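Looking after old painted wooden blocks

I have a soft spot for painted wooden blocks. We had a tub of them at Nan's when I was a kid, and now I pick them up at op shops and school fetes whenever I see them, usually in a zip bag with a few stray Scrabble tiles and a bit of sultana. They nearly always come home grubby and chipped, and I get asked what I do with them, so I've finally typed it all up. Grab a cuppa!

Sort them before you wash anything

Tip the whole lot out on an old towel and make three piles: bare timber, painted, and plastic. Plastic can go in a sink of warm soapy water and you can forget about it. The wooden ones can't, and the painted wooden ones are the fussiest of the lot. Water gets in wherever there's a chip, the wood swells a smidge, and a week later you've got a flake hanging off that wasn't there before (ask me how I know).

While you're sorting, think about the age of the paint. If the blocks look properly old and you've no idea where they came from, don't sand them and don't give them to a little one who still chews things. Old paint can have lead in it. I put mine up on the shelf as ornaments and they look gorgeous there.

Cleaning painted ones

You want a cloth that's damp and no more than damp. I use warm water with a tiny squirt of dish soap, wring the cloth out as hard as I can, then wipe one face at a time and dry straight away with a tea towel. Go with the grain if you can see it through the paint. For texta or crayon, a dab of bicarb on the cloth usually shifts it, but go gently, because bicarb is a mild abrasive and it'll dull a glossy finish if you get carried away.

Don't use the dishwasher. Don't soak. And please don't dry them on the heater, I cracked a lovely blue one that way in my first flat.

Once they're wiped, stand them on a cake rack with a gap between each one and leave them overnight. In February, when it's sticky here, I give them two nights.

To touch up or not?

My friend Olga Cordero repaints everything, and hers look brand new. I'm the opposite. I like a bit of wear, so I only touch up a block if the paint is lifting and likely to keep coming away. Rubbed edges and little nicks I leave alone. Have a look at the green and the red and see what you'd do. I wouldn't put a brush near either of them!

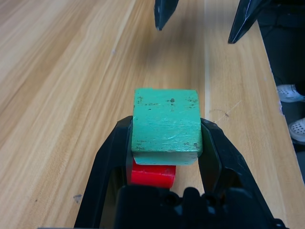
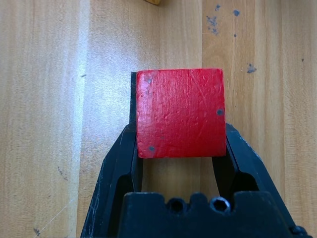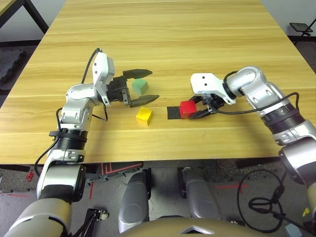 If you do want to touch up

Use a water-based paint that's labelled safe for toys and check the tin yourself, don't go by what the bloke at the counter reckons. A sample pot is heaps, you'll be using it for years.

Rub the chipped spot lightly with 228 grit if you've got it (mine's an odd packet out of Dad's shed, 220 or 240 will do the same job) and only if you know the paint is modern. Wipe off the dust. Then dab the colour on with the corner of a bit of sponge. A brush leaves a ridge and you'll see it every time the light hits. Two thin coats, and let the first one dry right through.

Matching an old colour is a pain. Faded greens are the worst, they always want a touch more white than you think, and sometimes a speck of grey as well. Mix a bit on a jar lid, let it dry, and hold the block up to it before you commit. Paint dries a different shade from how it looks wet.

Storing them

A drawstring cotton bag beats a plastic tub with a tight lid, as timber likes a bit of air. I made mine from an old pillowcase and it holds 50 small cubes, or 100 if you don't mind not being able to lift it with one hand. Keep it out of the garage if yours gets as hot as ours does, or the glossy ones stick together and pull the paint off each other.

Lutz Hinrichs wrote in after my last page to say he pops a cedar ball in with his. I've tried it since and the bag smells lovely, so thanks Lutz.

Next up I'm tackling wooden jigsaw puzzles with missing knobs. If you've got a good source for the little knobs, let me know, I'm down to my last 5.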